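Gripper allowance (equipment budgeting)

A gripper allowance is the part of a robot budget set aside for whatever sits at the end of the arm: fingers, pads, covers, cables, fasteners and the hours needed to fit them. It is usually listed apart from the price of the arm. The term is common in planning documents for small labs and workshops, although there is little agreement on what it covers.

Origin of the term

The phrase is generally credited to Gladys Swai, who used it in a purchasing guide written for Caldeira, a shared workshop. Her guide told buyers to hold back a fixed share of the arm's price. Critics have pointed out that she never showed where the share came from, and later editions dropped it.

What is counted

Vendors tend to count the gripper and one set of fingers. Owners count a good deal more. When Tormod Ekström went through the books for a single arm at Hernov, he found 29 separate purchases for the gripper end, adding up to $3268. The quote had allowed $2433. Most of the gap was small stuff - tape, bolts, spare cable, replacement tips - bought one order at a time and charged to general supplies.

Ekström's total left out labor. Gilmar Leite has argued that this makes it close to useless as a planning figure, as fitting and refitting parts by hand can cost more than the parts do. No one has published a good count of those hours.

A gripper in service may carry a clear plastic cover over its housing, metal jaws held by small bolts, a length of thin cable hanging underneath and a cylinder wound in overlapping bands of clear tape. Few quotes have a line for tape.

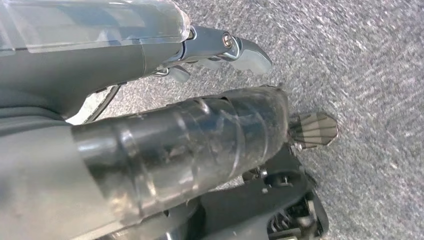 Disputes over the method

Supporters say a separate allowance keeps buyers from spending everything on the arm. The evidence for this is thin. Vy Diệp compared two purchases at Granier, one with an allowance and one without, and both went over budget by January. She concluded that the allowance mostly gave people a number to spend up to.

The Nallon planning sheet, which sets a flat $3000 per arm, draws the same complaint. It makes no distinction between an arm that runs all day and one that is used for an occasional demonstration - a strange choice for a sheet meant to predict wear. Everaldo Guerra, its author, has defended the flat figure as easy to remember.

See also

Spare parts budgeting
Total cost of ownership
Tool changer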